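Writing for the Web, Unit 2: Running a Link Roundup
Instructor: Sevim Kocabaş

What a roundup is
A link roundup is a post that points readers to other sites, with a sentence or two on each. Some bloggers do one a month, others join a weekly prompt. Grendolley, the book blog we read in class, has run one every month since it started. Its December post drew 1,523 visits, mostly from people who had never seen the blog before.

Choosing links
Open every link the day you publish. Link to the post itself and skip the home page. If a site asks for an account before you can read, say so - readers get annoyed when they find out after clicking.
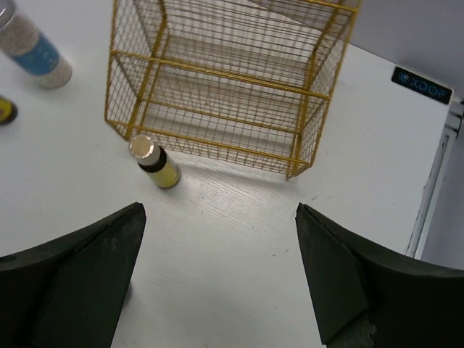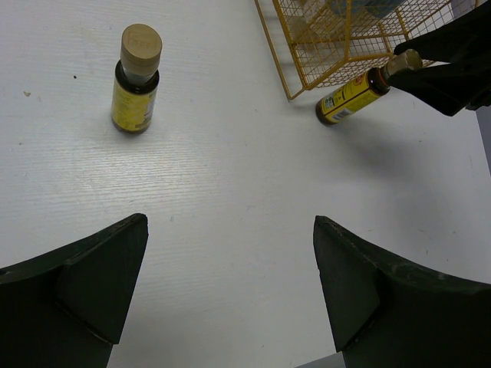

Writing the blurb
Say what the reader will find and why you go back. "Great site, love it" tells them nothing. Compare the Senel and Palacios samples in your packet. Palacios names one post and quotes a line from it. Senel only lists titles.

Credit
If you found a link through another blogger, name that person and link to them too. Hemi Rutherford's post on "via" links is on the reading list.

For next class
Draft a roundup of roughly 2 pages, printed, on any topic except books. Post the same draft to your Wamex page and leave comments on two classmates' drafts.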